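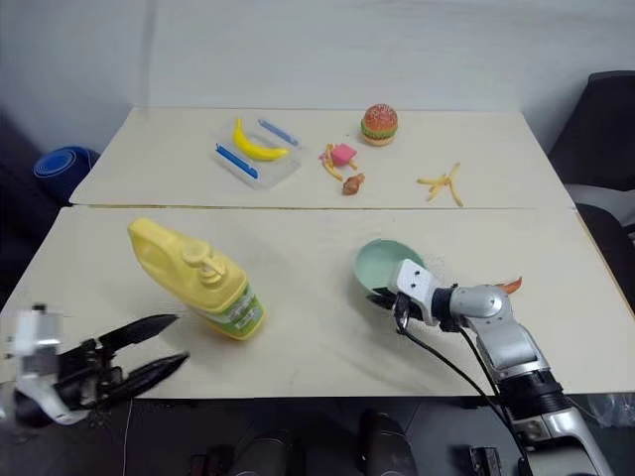
Right arm has the bowl by the rim, left arm still making up its mind.

Stistholm two-arm build, shed update

ganine_arms
July update for the three of you following along. The right gripper will now take the mint bowl, which only cost me 200 tries and one public holiday. The fries are another matter. I've had 303 goes at the fries and I'd rather not share the score.

boiko77
Nice grip on that bowl. Why the toy food though? I'd go straight to real dishes.

ganine_arms
You're welcome to lend me yours.

Rargate
Two tables with a seam between them is asking for trouble. If one creeps a few millimetres your calibration is rubbish. Bolt them together.

ganine_arms
They're clamped underneath. I check after every session – well, most sessions.

Rargate
Clamps aren't bolts.

boiko77
Disagree, clamps are fine at these speeds. I'd worry about the cable on the right arm. That loop will catch on something the first time you reach across.

ganine_arms
Fair. Cable ties are on the list, under "sweep shed".

shedful
How many demos before it does the banana on its own? I gave up on mine at 1000.

Rargate
3000 if you want it reliable. Fewer if you bolt the tables.

ganine_arms
I'm buying the bolts, mate. What size?

Rargate
M8. And washers.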